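Arm update, finally

29 Jan 2023

So I said in October that the arm would be sorting blocks by Christmas, and, well, it's the end of January and we're getting there! I spent most of the weekend at Dodley (the shared workshop, for anyone new) with Nuanchan Mahawong, who wrote nearly all of the motion code and has way more patience with it than I do.

The big change is the wrist. The old bracket had a wobble I could feel with my thumb, and I'd been fixing it in software like a coward. Hui-mei Yu took one look, went off to the lathe and came back with a new one that fits so snugly I had to tap it on. I owe her lunch. Probably two lunches.

We also gave up on running the blocks straight on the metal table. They skated all over the place, so now there's a maple board on top and everything happens on that. The wood gives a bit of grip, and the colors stand out a lot better against it, even the yellow ones, which I was worried about. The shape blocks are great for this, by the way. Hearts and stars are horrible to grab and that's exactly what I want to practice on.

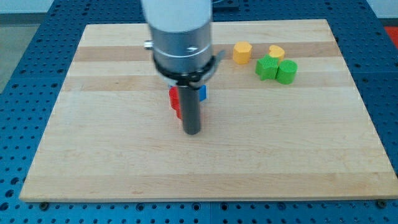 How long does one pick and place take?
With the speed turned down for testing, 15 seconds, and Nuanchan thinks we can shave that down once we stop pausing over every block to check the height.

The height thing is the next job. Bivuvness (yes, that's the name of the program, no, I'm not changing it) still believes the board is flatter than it is, so I'm going to touch off at a grid of points and let it build a little map. I did a quick version with 20 points before we packed up and the far corner was lower than I expected. I want to try 100, but that means sitting there listening to it go tick, tick, tick, so I'm bringing a book.

Spent so far: 233 dollars, mostly on bearings and one cable I ordered in the wrong length. Twice.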